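Workshop Notes: Foam Lettering on Cloth Backdrops 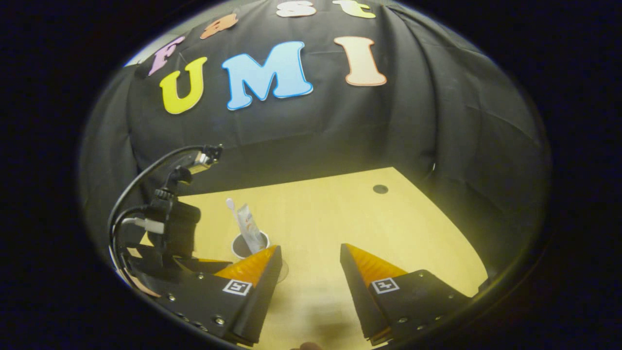

Foam capitals and lower case pinned in two rows on black cloth, behind the table with the cup, toothbrush and toothpaste.

Members at Haddale have asked for the fixing method used for foam cut-out letters on draped fabric. Halina Brzozowska has written up the procedure, and the main points follow.

Hang the cloth the evening before, so that the worst of the creases can drop. Black is the preferred ground for mixed colours: pink, orange, yellow and pale blue all read clearly against it, and white needs no outline. Soft folds are acceptable behind lettering of this size. Sharp folds should be steamed from the back.

Set the lower row first. Larger capitals go here, with the middle letter placed on the centre line of the table and the others worked outwards from it. The upper row is then spaced by eye. Pins should enter the foam at a shallow angle and pass through the cloth twice. A single pass allows the letter to tilt, particularly at the ends of a row. Two pins per letter are enough for most shapes, but a lower case "t" or "f" is top-heavy and may need a third.

Keep small items on the table well forward of the cloth. An upright toothbrush and tube in a cup will stand steadily enough on bare wood, but a cup pushed back against the drape is easily tipped when the fabric is adjusted.

Letters should be stored flat between sheets of card. Duygu Ateş reports that foam kept on edge in the Kabbaj cupboard had bowed by March and would not lie against the cloth.

The members' stock now stands at 205 letters, of which 5 are awaiting replacement. Requests for missing characters go to Miłosz Borkowska. Please state height, case and colour.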